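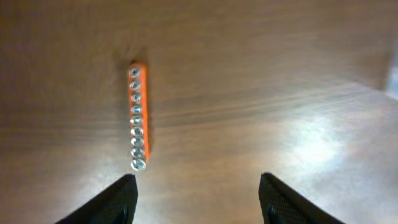 **Ticket:** Gripper replacement request, bench cell
**Opened by:** Tormod Forsberg
**Status:** Open, waiting on vendor
**Spending:** on hold until I say otherwise

**Original request (Reinaldo Conceição)**

Picks on the socket rail are unreliable. Kistside quoted us $2,849 for their adaptive gripper and says it handles "mixed small parts." Can we get it in before the April budget closes? We have 3,000 left on the line.

**Tormod, 9:40 a.m.**

Before we spend nearly the whole line on this, what does unreliable mean? The log has 90 attempts and 58 good picks. It doesn't say what went wrong on the other 32. Did the fingers miss the rail, did they close and slip, or did the software never find it? A new gripper fixes one of those at best.

**Reinaldo, 10:15 a.m.**

Mostly misses, I think. Some slips. I wasn't writing down which.

**Tormod, 10:30 a.m.**

OK. I pulled the wrist camera view and I'm not sold. The rail is long and narrow, and the fingers open far wider than it needs. Reach doesn't look like the problem to me. What I don't like is the light. There's a big patch of glare on the wood at lower right, running in between the fingers, and in places you can hardly make out the grain under it. The sockets are chrome on top of that. If the detector is guessing where the rail ends, the Kistside unit will miss it just as well as ours does.

Kistside's demo video was shot on a flat gray mat, by the way. Ask them for one on a shiny tabletop.

Things to try, in this order, none of which cost real money:

1. Kill the overhead lamp on the right side and rerun.
2. Put a matte mat over the wood and rerun.
3. Fix the grasp point at mid-rail. Don't let the planner choose it. The big socket is at one end and I'd bet the weight is down there too, so try again a bit closer to that end.
4. Log every failure as MISS, SLIP or NO DETECT. No "other."

Change one thing at a time please.

**Reinaldo, 1:05 p.m.**

Will do. For what it's worth, Pestmont bought the same gripper last year and they're happy with it.

**Tormod, 1:20 p.m.**

Pestmont picks boxed parts out of a tray. Also, what's in the 2,849? I read the quote twice and I don't see the mounting plate, the cable or spare finger pads. Kazmi charged us separately for all of those last time and we ended up well over. If it's the same here, 3,000 doesn't cover it and we'd be asking for more money in June with a gripper sitting in its box.

**Reinaldo, 2:50 p.m.**

Kistside says the plate is extra. They're "checking" on the cable. Plumus has a finger-pad kit that fits what we already own, softer rubber. No price yet.

**Tormod, 3:10 p.m.**

Thought so on the plate. Get the Plumus price in writing, shipping included – I'd look at pads long before a whole gripper, but only if the new log shows slips. If it's all misses, pads are a waste too.

Hold the Kistside quote, don't sign it. Ask how long the price is good for and whether they do a loaner. If they won't lend one for a trial on our own bench, that tells me something.

**Needed before this goes back to budget**

- [ ] Rerun, lamp off, same number of attempts
- [ ] Rerun with mat
- [ ] Rerun with fixed grasp point
- [ ] Failure log with causes
- [ ] Full Kistside quote with plate, cable, pads
- [ ] Loaner, yes or no
- [ ] Plumus pad kit price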